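Hearing Monitors and Records Readers – Ustidmont

Posted 28 October 2024
Part time, temporary, paid
Trornbridge Public Records Project

We need people fast. The state senate inquiry into the Musto supply contracts is back in session in November and we don't have enough readers or enough ears in the room. If you can sit through a long hearing and write down what was said, or read a purchase order and notice when the total is off, please keep reading.

Two jobs open. You can apply for either one, or both, but tell us which you'd rather have.

Background, short version

Musto sold medical supplies to the state through a string of emergency contracts. The senate wants to know who approved them, who got paid along the way and why so much of the paperwork turned up late. Some witnesses have come in. Some haven't. We've been covering it from the start with a tiny staff and we put everything we get online, free, for anybody who wants to look.

We don't take a position on whether anyone broke the law. That's for the inquiry and maybe the courts. If you already know how this ends and want to help us prove it, wrong job for you.

Job 1: Hearing monitor

You go to the hearings, or watch the live feed when the room is full, and write a running log. Who is speaking, what they were asked, what they answered, what they said they'd hand over later. That last one is the big one. Witnesses promise documents all day long and then everybody forgets. Our log is how reporters and lawyers check up on it, and staff from both parties have told us they use it too.

What a day looks like: in line for the public seats before the doors open, logging all morning, quick lunch, logging again until they gavel out. Some days that's mid afternoon. Some days it's dark. Log gets cleaned up and sent in the same night. You don't get to sleep on it – people are waiting for it.

You'll need:
Fast typing, and accurate when tired
Good hearing or a set-up that works for you (captions are fine, the feed has them)
Patience with procedural arguments. There are a lot of procedural arguments.
Ability to sit in the public section and keep a straight face
Your own laptop. We have a few loaners but they're old and the batterys are bad.

Helpful but not required: court reporting, note taking for a union or a school board, student newspaper work, anything where you had to get quotes right.

Job 2: Records reader

You work through contract files released by the inquiry. Purchase orders, delivery receipts, bank letters, travel bookings, emails printed out and scanned back in crooked. You tag each one (date, sender, who's named, dollar amount, what it's attached to) and flag anything that doesn't line up with the rest. Somebody else checks your tags. You check somebody else's. It's slow and it's mostly dull, and then once in a while it isn't. 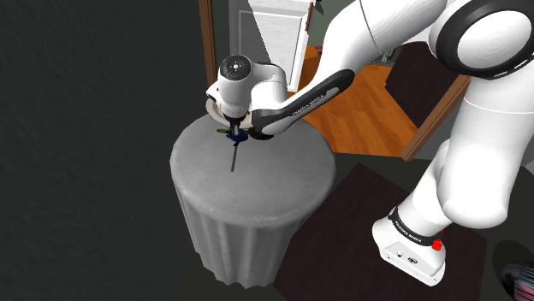

Robot arm at a round table with a cloth. Computer rendering.

You'll need:
Comfort with spreadsheets. Sorting, filtering, not breaking other people's formulas.
Careful reading. If two company names differ by one letter we want you to ask about it, not fix it.
Basic idea of how an invoice works
Ability to leave things blank when you don't know. Guessing has cost us more time than anything else.

Helpful: bookkeeping, claims processing, library work, customs or shipping paperwork. Second languages are a plus, a fair number of the supplier letters are not in English.

Hours and pay

Both jobs pay $30 an hour. Training is paid at the same rate.

Monitors: hours follow the hearing calendar, which the senate changes whenever it feels like it. Expect full days when they sit and nothing when they don't. If a hearing gets called off after you've already shown up, you still get paid for the morning.

Readers: 16 hours a week. You pick the hours as long as we know them ahead of time. Evenings OK. Weekends OK but nobody's there to answer questions.

Both jobs are set to run until the inquiry files its report. We don't know when that is. Neither do they. We'll give you two weeks' notice when the work is winding down.

No health coverage, sorry, we're too small. We do pay for transit, parking near the capitol building and lunch on hearing days (keep your receipts – and yes we will look at them).

Where

Monitors: the senate hearing rooms in Ustidmont, in person. Watching from home only when the public seats are gone or you've cleared it with the desk.

Readers: our office on the second floor of the Araújo Building, Ustidmont, a short walk from the capitol. Elevator works. Door code changes, so don't come by without calling. We can't do remote for readers. Some files come to us with names and account numbers we have to black out before posting, and those stay on the office machines.

Who can't apply

Please be straight with us on this part. We can't hire you if:

You or a close relative works for Musto now or did during the contract period
You work for a senator, a senate office or any campaign that's running this cycle
You're likely to be called as a witness, or you represent someone who is
You're being paid by another news outlet to cover the same hearings

Past campaign work is fine if it's over. Being registered with a party is fine, we don't ask. Posting about the case online under your own name is a gray area, send us the links and we'll talk. What we can't have is somebody finding it later and using it to trash the whole log.

Once you're hired: no posting about the inquiry while you're on the job. No talking to witnesses in the hallway. If a witness or someone's lawyer talks to you, be polite, say you're there to take notes and tell the desk the same day.

Students

Welcome. We'll sign internship forms if your school wants them, but you get paid either way. We don't do unpaid. Don't skip exams for this.

Training

Half a day in the office. We go over how the inquiry works, who sits where, how to mark a disputed quote, what privilege claims sound like and how to log them. Then you log an old hearing from video and we compare it with the transcript. Readers do a practice box of files. It's not pass or fail, mostly, but if it's a bad fit we'd all rather find out then.

How to apply

Send one email to the jobs address on our contact page. Subject line: the job you want and your last name. In the email:

A few lines on who you are and why you can do this. No cover letter needed.
Resume if you have one. A plain list of past jobs is OK.
Days you're free in November
Anything from the "who can't apply" list we should know about
For monitors, a page of notes you took at any meeting, any subject. Messy is fine, we want to see how you do it when its real.
For readers, nothing extra. We'll send a short sample to tag, paid, and you'll have a couple of days to return it.

Deadline is November 11, end of day. We're reading applications as they come in so earlier is better. Everyone gets an answer, even if it's a no. Might be a short answer.

Interviews are by phone, quick, usually in the evening. Two references for anyone we want to hire and we do call them.

We have seats for 11 readers. Fewer monitors than that, depends on how many press passes we can get and how often the hearings run at the same time in different rooms.

Access and accommodations

Hearing rooms have step-free entry on the north side. Security line can be long, there's a bench. Office has one accessible restroom on our floor. If you need something changed to do the job – screen, chair, schedule, captions, whatever – put it in the email or bring it up on the call, doesn't affect the decision.

We hire without regard to race, color, religion, sex, age, disability, national origin, veteran status or criminal record.

Questions

Use the same email address. Please don't call the main line about jobs, it's the tip line too and it needs to stay open. If you have documents to share and not a job application, use the tips page and don't send them from a work account.

Already applied for the spring round? Apply again, just say so at the top and we'll pull your old file.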